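### 4.2 Staying in touch after leaving

We were delighted by how many former staff wanted to talk! Of the 300 retirees from Ashworth College who got our survey, 100 wrote extra comments, and those pages gave us far more than the tick boxes did. The strongest link to regular contact was a standing invitation, such as the open lunch that Ashworth's library team holds each June. Years of service mattered much less (see Greenwood and Karagiannis on the Ovside staff for a similar pattern).
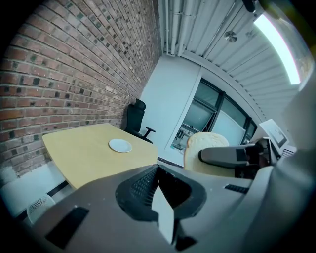 **Figure 3.** Table and office chair beside a brick wall.

Phone interviews with 40 of the retirees added a lovely detail. Many had gone back to campus within a year to help a younger coworker with a budget, a syllabus or a stubborn filing system, and they spoke of it with real pleasure. Makokha and Bainbridge coded these visits separately from paid part-time work, which we take up in Section 4.3.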